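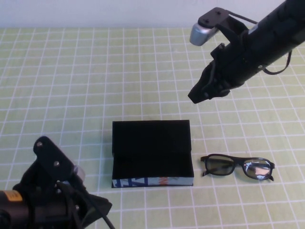

**Are 100 demos of glasses-into-box worth anything if the wrist view is mostly mat?**

Posted by **flatum_dan**

Two arms, green grid mat, one open box, one pair of black-framed glasses. The job is to get the glasses into the box. I've recorded 100 demos by hand and was told at the Choo meetup in May that this is "plenty." I have my doubts. When I scrub through the wrist camera, an awful lot of it looks like this:

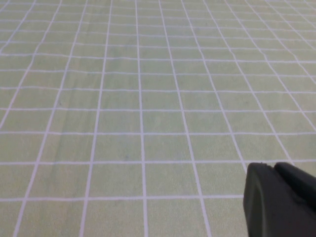

*Wrist camera: gripper in the corner, grid everywhere else.*

No glasses, no box. What is the policy supposed to learn from that? Should I cut these stretches, or is the fixed camera enough to carry them? I'd like to hear from someone who has tried it, please, and not just read the paper.

---

**Tsutomu Nagano**

Don't cut them. If you only keep frames with the glasses in view, the arm has no examples of getting to the glasses in the first place. The fixed view covers that part as long as both streams are lined up in time. Check that before you blame the data. I had 29 demos where the wrist stream lagged and the loss curve looked lovely anyway, so I don't trust loss curves.

I'd worry more about the 100. Did you move the box between takes? Turn the glasses around? If they always start to the right of the box, you've got one demo recorded many times.

---

**kusari_fan**

just get more. i did 315 on a Nurcombe rig and it worked great

---

**Tsutomu Miyazaki**

"Worked great" on how many tries, and with the object where? People post the good run and leave out the rest.

For the original poster: train on half of what you have, then on all of it, and test both from start positions you never recorded. If the 2 scores match, more of the same won't help you. I'd also be suspicious of the grid. A policy can latch onto those lines, so swap in a plain mat for a few test runs and see if it falls apart. Mine did.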